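The battery will not save the town budget

Trarstead wants a battery. The proposal came out in March, and it reads like every other clean energy proposal I have been handed in the last few years: storage is the missing piece, prices are falling, early movers win. The plan is to put a grid battery on the old freight lot and charge it at midday from the Stalside solar farm. In the evening, when everyone is cooking, it would sell the power back.

I have nothing against batteries. I have a problem with the brochure. 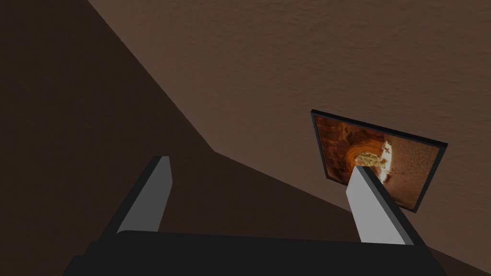
What the numbers leave out

The headline says the project will "power 2622 homes." For how long? You have to go to the appendix to find out, and the answer is two hours. A town does not run on two hours. The same appendix assumes the battery will go through a full charge and discharge 689 times in its first two years, nearly once a day, with no allowance for repairs or for a run of gray weeks in winter when Stalside has little to spare.

Then there is the money. Frade, the developer, expects the gap between midday and evening prices to stay where it is for the whole life of the contract. Why would it? If storage is as good a business as they say, other people will build it too, and every new battery eats into that gap. Skarkstead has one in the planning stage already, on the same line.

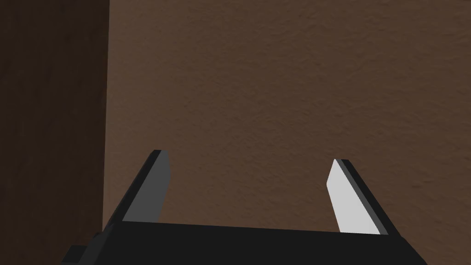 Who carries the risk

Xiaoqing Wan, who spent years scheduling maintenance for a power utility, went through the draft contract with me. Her main worry was capacity fade. The battery is expected to lose 30 percent of its storage by the end of the term, and the town's lease payments do not drop with it. We would pay full price in the last year for a tired machine.

Removal is handled in one paragraph. Frade pays 50 percent of the cost and the town pays the rest, whatever that turns out to be – there is no cap. I asked for an estimate at the public meeting and was told it was too early to say.

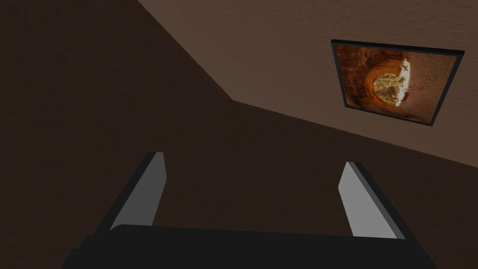 It was not too early to estimate the income, of course. That came with a chart.

A smaller project might make sense. Put a modest battery at the water plant, where a power cut does real harm, and judge it on whether the pumps keep running. Or let Frade build the big one at its own expense and pay us rent for the lot. If the returns are as safe as promised, the company should jump at that. I would like to hear its answer before the council votes.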